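The planner at Trutwood took 11 milliseconds to decide how to open a microwave, and Taras Palamarchuk took most of February to find out why it was wrong. The arm would line up nicely, push with great confidence, and press a patch of blank panel.

The bug lived in the perception code. Trutwood's detector had been trained mostly on ovens with handles, so when it met a door without one it went looking for something to pull. Given a choice between admitting defeat and making up a handle, it made up a handle.

"It was very sure," says Palamarchuk. "Software is never as sure as when it's guessing." 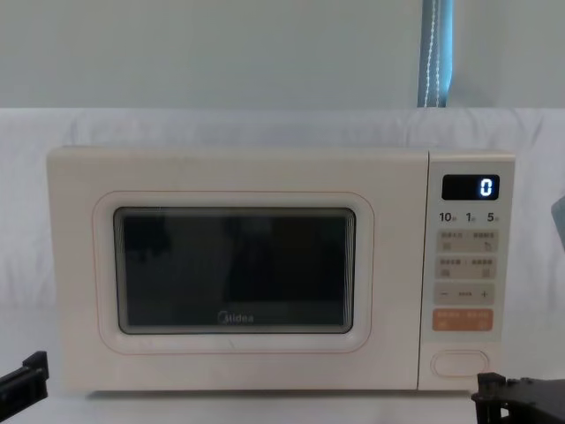

The Midea microwave on the bench. The door release is the oval button low on the right.

His fix was to throw out the idea of a handle. The new tool, called Finness, keeps a list of things a part might do when pushed, pulled or left alone, and scores each one before the arm moves. It was fitted with 2809 hand-checked labels. Hedvika Kolář checked most of them and would like it known that she now sees buttons in her sleep.

She also wrote the part that slows the gripper down over the last stretch, after reading through 400 logged runs and a good deal of swearing in the comments. The controller now waits for a rise in force before it calls a button pressed. Touch panels, which don't give at all, get a separate rule and a longer comment.

Next on her list is the dishwasher.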